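Simulation-first procurement (humanoid robots)

Simulation-first procurement is a way of buying robot equipment where the planning and most of the testing money is spent in a rendered environment before any hardware is ordered. Used mostly by small labs and catering suppliers. Also called sim-first buying, or just "the Kulla method" after the Kulla planning guide.

Kitchen tasks are the usual starting point. Rendered views, cup and mug handling, mostly at a kitchen counter:

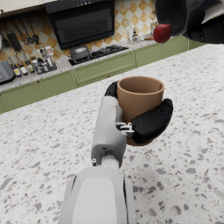
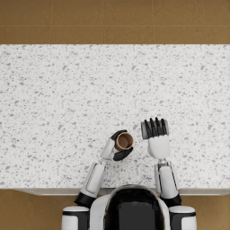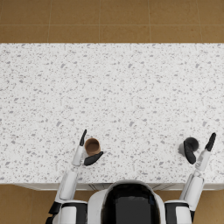
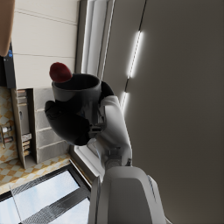 Background

The approach grew out of a budgeting note by Kamlesh Shukla, written for the Cuvcombe workshop in January. Shukla's complaint was simple - buyers were pricing the robot and forgetting everything else. Spare fingers, mounting, floor space, insurance, operator hours. The note proposed fixing the task list first and pricing only what the tasks needed. Later expanded by Omprakash Dwivedi into the Kulla guide, revised May 21, 2025.

Typical budget lines

Software and compute. Simulator licenses if any, graphics workstations, storage. Usually the first money out.
Scene building. Counters, cabinets, appliances, small objects. Bought as packs or modeled in house. Cuvcombe allowed 700 hours for its first kitchen, which Dwivedi considered too high.
Operator time. Often underestimated, espescially where each arm is driven by hand.
Hands and grippers. Quoted separately from the arms by most suppliers. The guide says to get 2 quotes minimum.
Contingency. 40 percent in the Shukla note. Critics say this is just a way of not planning.

Order of purchase

Workstations, then scene assets, then operator equipment. Hardware last. A hold point sits before the hardware order: the buyer reviews the simulated runs, drops tasks that aren't worth paying for, and rewrites the spec. Tripathi, a parts distributor, offers a refundable deposit for buyers at this stage. Clelano does not, but will lease.

Leasing is treated as a separate case. Monthly cost is higher, repairs are normally included, and return shipping is not - check the contract for who pays for the crate.

Criticism

Main objection is contact. Friction, weight and grip force in a simulator depend on the settings, so a gripper chosen on simulated results may still need changing. The guide recomends a short rental before the final order. Shukla's original note has nothing on this.

See also

Total cost of ownership
Digital twin
Equipment leasing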